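**Betport sorting room: progress report, second period**

11/20/20

We were asked to say plainly whether the mixed goods work at Betport is worth the money being spent on it. My view at this stage is that parts of it are, and that the figures we have been giving the Lurnthorpe office make it look better than it is.

The grant paid for the large grey bins, the shelving along the back wall and nine months of rent. The bins have been in daily use since October. They are tough and easy to tip out, and the sorters like them better than the cardboard they had before. I have no quarrel with that part of the spending.

The trouble is what goes into them. The plan said that donated goods would come to us already split by type: toys, footwear, toiletries, household. The Quaye collection point was meant to do the first split and Flatine the second. Quaye does it some of the time. Flatine has a sheet on the wall explaining how and, as far as I can tell, little else. Most of what reaches Betport is still mixed, and it has to be picked through one item at a time. 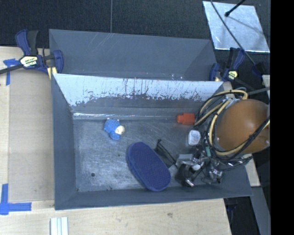 *Mixed goods in a front bin at Betport: plush toy, bottle, small white container and other items. Second bin behind.*

A load like that is slow work for what comes out of it. Soft toys need a wash and a check of the seams. Anything in a bottle or pot has to be looked at for a seal and a date, and if the label can't be read it goes to waste. Single shoes and slippers are held for two weeks in case the other one turns up — it seldom does.

The last return claimed 4,000 items handled. I would ask you to treat that number with care. It counts everything lifted out of a bin, including what was thrown away and, I suspect, things that went round twice. The number I would stand behind is up to 300 items a week passed on in a fit state. I can't yet say whether that is rising, as the sheets before October were not kept in the same way.

The bins themselves are scuffed and scratched. I mention it only as the supplier's leaflet promised a finish that would not mark. They don't need replacing and I am not asking for money to do it.

For the next period I would like to:

- hold back the second payment to Flatine until its loads arrive split
- count only goods passed on
- drop the holding shelf for odd footwear, which takes up room we could use

The request for a third sorting table should wait. A table won't help much if the loads stay as they are.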